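Tistumton Makers Help > Clubs and Classes > Robot arms

Our arm crushes or drops the cup in the pouring challenge, what are we doing wrong?

posted by skuvton_robo_parent, April 20, 2021

Hi all! I help out with the after-school robotics club in Skuvton (I'm a parent, I sew for a living, so please go easy on me). The kids are getting ready for the Prindero pouring challenge. The arm has to pick up a plastic cup with liquid in it, carry it across the table and tip it into a second cup. You lose points for spills and you lose the whole run if the cup gets squashed.

We have a two-finger gripper and the kids have been driving it by hand and recording the runs. Since February they've saved 106 of them and I'd say we're happy with 25. Either the fingers close too hard, the sides go in and the water comes up over the rim, or we back off the force and the cup slides down when the arm lifts. The force setting goes from 0 to 1,013 in our software and the kids have it at 300 right now.

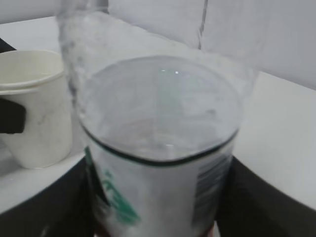
We've been gripping low down on the body, mostly because that's where the fingers end up when the arm comes in from the front. One of the kids wants to move up closer to the rim. Another one wants to glue sandpaper on the fingers, which I'm a little nervous about! Also the cups are clear and our vision program keeps losing them, so if anybody has a trick for that I'd love to hear it. We can't switch to a different kind of cup, the rules say clear plastic.

llanos_bench

I coached a team in Llanos that did this same challenge, so I feel your pain. I'd leave the grip low for now. Thin plastic cups are usually floppiest partway up the wall, and the base and the rim both stiffen things a lot. If you're close to the base you can squeeze more before it caves. Going up near the rim can work too, but then our fingers were in the way of the pour and we got water all over them.

No sandpaper. Get some soft rubber or that bumpy shelf liner and stick it on the inside of the fingers with double-sided tape. We dropped our force by a third after we did that and the cup stopped sliding. And slow down the closing speed! Ours looked like a force problem for weeks and it was really the fingers slamming shut — the setting was fine.

For the vision part, put something printed on the cup if your rules let you. A band of colored tape was plenty for us. The program tracks the tape and you work out where the rim is from there.

pete_no_solder

just use less water lol

tapeandtwine

Seconding the shelf liner. I'd also check that the two fingers touch the cup at the same moment. If one gets there first it shoves the cup sideways and tips it a bit, and then you're lifting it crooked. Have the kids practice with an empty cup until it stays put when the fingers close, then add the water back a little at a time. And keep the bad runs, you'll want them when you're trying to figure out what changed.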